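## Table surfaces and small household items: report for the Flenditz module

Our group looked at how people keep small everyday items on a table when there is no shelf or cabinet nearby. We started in August with a survey and got 157 answers. Of those, 59 people said they keep bathroom things somewhere outside the bathroom, mostly on a desk or dining table. The rest of the work was done on one light wooden table with a smooth finish.

The first task was to record the table itself. A pale surface shows marks easily, and we wanted to know which ones were old before we put anything down. We also tried a glass vessel at the edge as a holder.

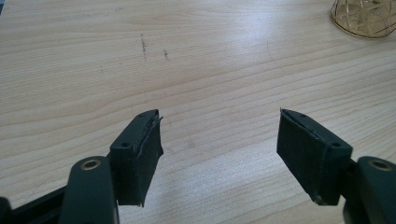 Glass holders scored well for looks and badly for weight. In the survey, 49 people said they avoid glass on a table they also eat or work at. Several wrote that they worry about scratching the finish when they slide it. We added felt pads to our list of cheap fixes after reading those comments.

For the second task we used lighter things. The wire cup has an open lattice, so you can see the wood through it, and it has a handle on the side. A toothpaste tube was left lying next to it, the way many people said they leave theirs. We called this layout Kevo in our notes and the glass one Zorkier.

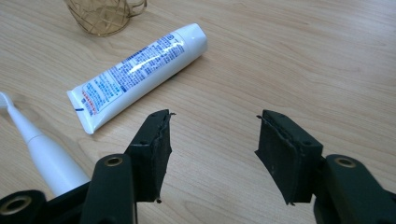

Why not just stand the tube in the cup? A tall tube can tip a light cup over, and the cup is then no use for anything smaller.

We asked 12 classmates to choose between the two layouts. Most picked Kevo for daily use, and a few wanted a tray under it. The tray idea is covered in the Sampaio worksheet, section two. We did not have time to test trays of different sizes.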